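# Wrist camera in simulation: move the camera, or change the gripper fingers?

**perness_lab**

Hello all. I am comparing two grippers in simulation before we order one of them for the real arm. The arm controller is Nirko. The first gripper is the Grolus parallel one with the standard fingers, and the second is the Trevaskis with the longer fingers. Both carry the same wrist camera on the same bracket.

The task is simple. The arm must put a small part into a turquoise stand, and later take it out and place it into an open box on the same table. I run every trial from the same list of start positions, 200 for each gripper.

My results so far:

| Gripper | Trials | Failed |
|---|---|---|
| Grolus, standard fingers | 200 | 51 |
| Trevaskis, long fingers | 200 | 107 |

I expected the long fingers to do better, because they reach inside the stand without the palm coming near to the walls. But they are much worse. When I look at the saved camera images of failed trials, very often the stand fills a big part of the view and the target place is difficult to see. The controller gets its position estimate from this camera only.

My questions are two. Is it a fair comparison if I keep the camera bracket the same for both grippers? And if it is not fair, should I move the camera or change the fingers? I cannot add a second camera in the real cell, there is no space and no budget until March.

Thank you for your patience with my English.

---

**Hemi Ellery**

I have worked with both of these grippers, although not with your stand, so please take my answer with some care.

For your first question, I think the comparison is correct but it answers another thing than what you want. You are comparing "gripper plus this camera position" with "other gripper plus this camera position". The bracket was probably designed for the short fingers. When the fingers become longer, the camera is farther from the fingertips, and the angle between the camera axis and the tips also changes. If you did not repeat the hand-eye calibration and the tool center point after the change of the gripper, do this before anything else. With Nirko the tool offset is saved inside the project file and not inside the gripper profile. So if you load a new gripper profile, the old offset stays there and gives no warning. I lost two evenings on this.

For your second question, I would first move the camera, because in simulation it costs nothing. Try this order:

1. Calibrate again with the long fingers, and repeat the same 200 starts. Change nothing else.
2. Tilt the camera a little toward the fingertips. Do not move it forward yet.
3. If the stand still covers too much of the view, add a waypoint before the approach, where the arm stops higher and the camera can look at the stand from above. Take the estimate there and then go down without a new estimate.

Point 3 helped me the most. The last part of the movement was blind, but it was short, and the error was smaller than when the controller tried to measure from very near.

I render one still for each approach and write the comments next to it in my test notes. It is slow work, but after ten or twelve of them you begin to see which approach is bad before you run the full list.

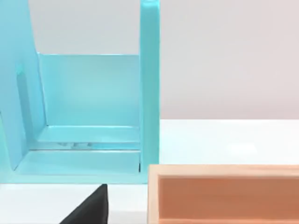 *Perness test notes, p. 107*

In an approach like this one, the fingertip is low in the view and the inside of the stand is open to the camera, but the upright on the right side divides the view. On one side you have the stand, on the other side the wall, the table and the box. The far part of the box is visible and the near part is outside. If your estimate uses the complete rim of the box, it will be weak from such a position. The color also gives you little help on the stand, where the panels are all near to the same aqua and only the corners and recesses are darker. I would use the straight edges of the upright and of the base, and not the flat surfaces.

Please write here the new numbers after you calibrate. I am curious if the difference between 51 and 107 stays.

---

**grip_n_go**

just use the short fingers, 51 is less than 107. long ones bend on the real arm anyway

---

**tmk1035**

I agree with the answer of Hemi about the tool offset. Also check the near clipping distance of the simulated camera. In my project it was set too large, and the walls of the fixture disappeared from the image when the arm came close. The position estimate jumped every time. It takes one minute to check and it is in the camera settings, under the lens values.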